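# Small table for a reading corner: round or square?

**orsolya_n**

Hello everybody, and thank you for letting me join! I've been reading along since September and finally have a question of my own. We moved into the old house in Plirkcombe last year and I've been slowly putting together a reading corner in the bay window. I have the chair (my aunt's, lumpy but loved), I have the lamp, and I have far too many books waiting. What I don't have is the table.

My husband wants a round one. He says a square table next to an armchair is a hip bruise waiting to happen, and he may be right, because he walks through the house in the dark like a cow through a hedge. I keep going back to square. It seems to me you get so much more room for a cup and a book and a pair of glasses. My budget is $144 and I'd like to keep a little back for a cushion.

**ToivoM**

Welcome! Square, every time. A round top wastes the corners, and the corners are where you put things down without looking. I've had the same square oak one beside my chair for most of my adult life and it has held tea, seed catalogs, a sleeping cat and once a whole birthday cake.

Do measure the arm of your chair first, though. You want the tabletop level with the arm or a touch below it. If it's higher you'll be lifting your elbow all evening, and you'd be surprised how quickly that gets old.

**blair.forsyth**

I'm going to disagree with Toivo, fondly, as usual. In a bay window you've got angles coming at you from three sides already, and a square table never sits right against any of them. You push it one way and there's a gap, you push it the other way and it's in front of the radiator. I fought with mine for two winters before I gave it to my sister and bought a round Nudine, and I've been happy ever since.

Also, your husband's hips deserve some consideration!

**humaira_p**

Can I put in a word for color before we get too deep into shapes? I had a dark walnut-stained table by my window and every speck of dust showed on it by lunchtime. I went over to a pale one and my whole mood about dusting improved. Tea rings are the other side of that coin, I admit, but a coaster fixes most of it (and a dab of baking soda paste fixes the rest, if your finish will take it, so try it underneath first).

For the shape, I'm with Toivo. Plain and square, with nothing fancy around the edge to catch crumbs. The top I have in mind is like this, that pale gray-white that goes with just about any chair:
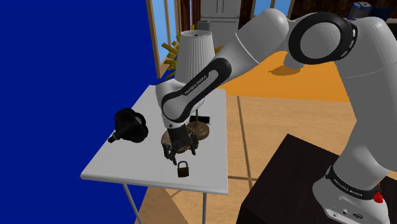 Something along those lines would look so fresh next to an old armchair, especially if the fabric is busy.

### Reply from ToivoM

Now that's a sensible top. I'd still take oak over white, but that's my age talking.

Blair, your trouble was that you wanted the table touching the wall. Pull it out a hand's width and let it float next to the chair. Then the angles of the bay don't matter one bit.

### Reply from blair.forsyth

A hand's width is exactly enough room for a bookmark, a pen and the TV remote to fall down and never be heard from again. I stand by round. And white in a sunny window can go yellow on you, so Orsolya, please ask about the finish before you hand over any money.

### Reply from tamas_hajdu

Has anyone tried cutting the shape out of cardboard first? I did this for our hallway bench. Cut one round and one square, set each on a box of the right height and live with it for a few days. It costs nothing, and your husband can do his walking in the dark without getting hurt.

The Gornuser secondhand barn usually has a few little tables near the back for under $70, by the way. Go in the morning and bring a blanket for the car.

### Reply from orsolya_n

Oh, you are all so kind, and I'm no closer to deciding! Tamás, I love the cardboard idea and I've already got the box the kettle came in. Humaira, the chair is covered in big faded roses, so a plain pale top might be just the thing. I'll measure the arm tonight and see if I can get to the barn before it rains again. If the square one loses I promise to tell Toivo gently.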